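Folding and Linens: Tablecloths in Use
Levgate Home Textiles Gallery

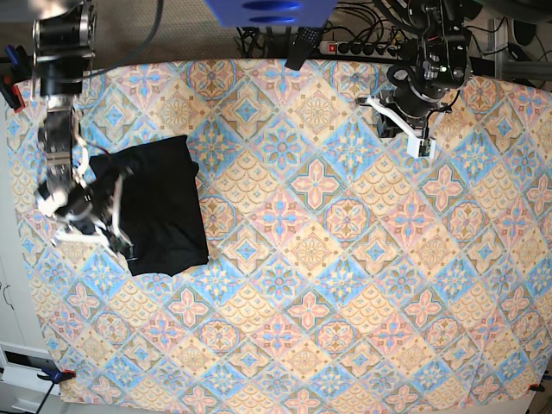
Vol. 2, Page 100

This gallery page collects notes on printed tablecloths and on the everyday jobs that get done on top of them. Notes on the print, the cloth and the fold follow in short entries. Text by Abelardo Apaza, updated 08/07/2022.

The print
Diamond tiles repeat over the whole cloth in light blue, peach, beige and pink. Teal and brown lines outline the diamonds. We get asked for this kind of pattern more than any other in July, when people want something light on the table.

The motifs
Pink flowers with four petals, blue star-shaped rosettes and scalloped fans. The fans are easy to miss at first next to the flowers, which are the part most people remember.

The shirt
A black garment, likely a T-shirt, folded to a rough rectangle on the left-center part of the cloth. The edges are soft and a little rumpled. Black cotton shows lint, so shake the cloth out before you fold dark clothes on it.

The lower left corner
Lifted and crumpled where it is gripped. Corners are the usual trouble with a T-shirt. Lay the corner down, smooth it toward the hem with a flat hand, and the rectangle will look much better.

The drop
The left and lower edges of the cloth hang slightly off the table. A short drop is fine for a work table. For a dining table most people want more, and the Miltden size chart has a separate column for that.

The wrinkles
Faint, and easier to see toward the lower right corner. Miklós Szabó irons his tablecloths from the back at medium heat. I usually pull the cloth straight and leave it.

The floor
Beige carpet past the far edge of the table, with a white power strip lying on it. The switch on the strip is lit red. If you iron in the same room where you fold, keep the cord on the far side of the table so it does not drag the cloth.

Folding a T-shirt on a printed cloth
Lay the shirt face down. Bring one side in toward the middle and turn the sleeve back on itself. Do the same on the other side. Fold the hem up to the collar, or in thirds for a narrow drawer. A tile print helps here. Line up the long side of the shirt with a row of diamond points and you can see right away if the fold is crooked. Plain cloths don't give you that, and striped ones only help in one direction.

Care
Wash printed cloths with like colors and take them out of the machine as soon as the cycle ends. Don't leave a damp dark shirt lying on a pastel print. Dye can move into the lighter tiles, and it is hard to get out of beige.

Storage
Fold the cloth in half lengthwise, then roll it. Rolled cloths come out with fewer creases. I keep mine on the shelf above the shirts.

Next in the gallery: the Pekness check, followed by two border prints from Joubert.

Back to Linens
Next page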